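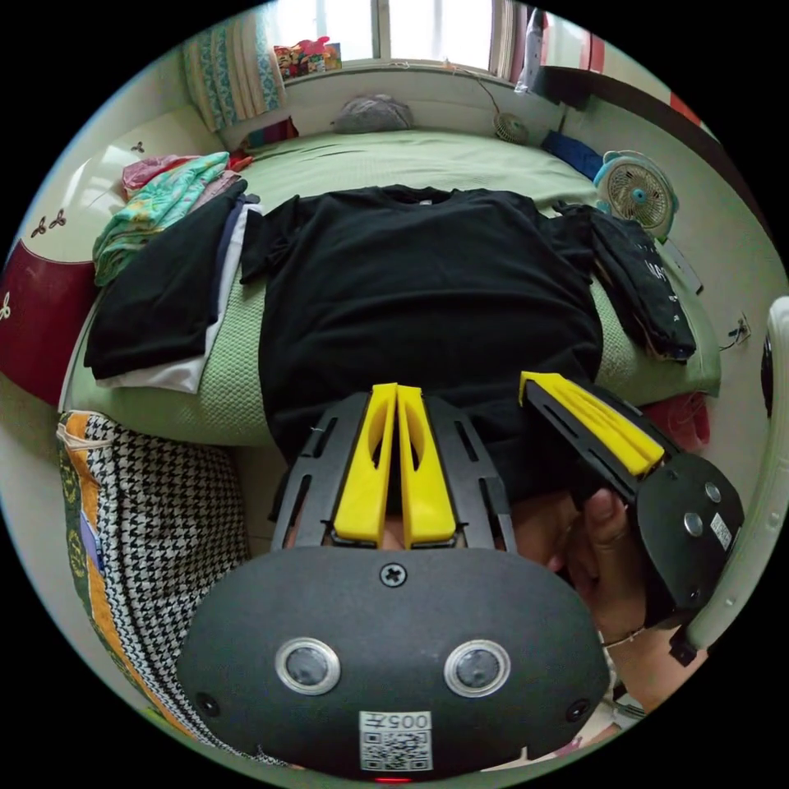

Benow clothing drive wants your T-shirts, folded please

Aug 5, 2025

T-shirts first. That's the word from the Benow clothing drive, which opened its summer round this morning and is already short on shelf space at the Ternard Street hall.

Organizers are asking people to sort and fold at home before dropping off. Last December the drive took in up to 3000 pieces, most of them stuffed in bags, and it took weeks to get through the lot.

"A bed is the best table you own," said Kvido Kubíček, who runs the sorting room. "Shirt face down, sleeves out to the sides, smooth it with your hand. Then fold. Dark ones in one pile, white in another if you can be bothered."

Short-sleeved shirts are most needed, adult sizes, plain colors go fastest. Prints fine too, florals included. Anything with holes or paint on it should stay home. Same for single socks, they got a whole box of those last time.

Folding goes like this, according to the sheet handed out at the door: one side in to the middle, sleeve back over itself, other side the same, then hem up to the collar. Stacks no higher then your forearm or they tip over in the van.

Drop-off is at the side entrance on Ternard Street until 9 in the evening. Ring twice, the bell is slow. Limit of 2 bags per household on the first visit, more later if the shelves clear. No coats this round, no shoes, no bedding.

Sorted clothes go to the Arruda shelter and to the free shop on Mernico Lane, which has moved one door down and now has its own parking. The shop hopes to have 700 shirts on the rails before school starts.

Kubíček said the hall could also use hangers, the plain kind, and a working steam iron. The old iron quit in the middle of last weeks sorting and left them with a heap of creased linen shirts. Those are still waiting.

Bags can be picked up free at the hall.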